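Revisión de la cocina y el office, 2025-08-14

Me tocó a mí otra vez, así que voy apuntando según lo veo y luego Gülizar Akyol lo pasa a limpio si quiere.

- [x] **Extintor junto a la puerta.** Aguja en verde, precinto puesto. La etiqueta está medio despegada, pero se lee.
- [x] **Manta ignífuga.** En su gancho, ¡por fin!
- [ ] **Detector de humo.** Pita al pulsar el botón, aunque flojito. Pediría pila nueva ya.
- [x] **Diferencial.** Salta a la primera con el botón de prueba.
- [ ] **Regleta del hervidor.** El hervidor marca 2.000 W y comparte regleta con la tostadora, que son otros 800. No me gusta nada. Cada uno a su enchufe de pared, por favor.

Lo de la regleta ya salió en la visita anterior (Theophilus Essien lo dejó escrito con mayúsculas y todo) y seguimos igual. Si hace falta otro enchufe, lo pedimos a Ostrowski y listo.
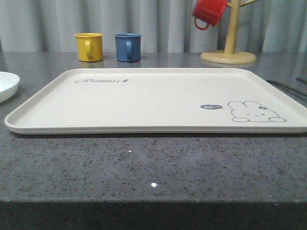 Sigo con el agua y el suelo, que es donde más rato he estado:

- [x] **Llave de paso.** Gira bien, sin goteo.
- [ ] **Sifón del fregadero.** Rezuma un poco por la tuerca de abajo. La apreté a mano y puse un cubo — mañana miro cómo va.
- [x] **Suelo antideslizante.** Bien, salvo la esquina levantada junto a la nevera. Le he puesto cinta, pero es un apaño.
- [ ] **Botiquín.** Faltan gasas y hay 2 cremas para quemaduras caducadas. Las he retirado.
- [x] **Salida de emergencia.** Despejada, y la luz enciende.

El parte de la pila y el del sifón van juntos con el número 163, para no marear a los de Niltville con dos papeles. Las gasas las compro yo de camino y paso el tique.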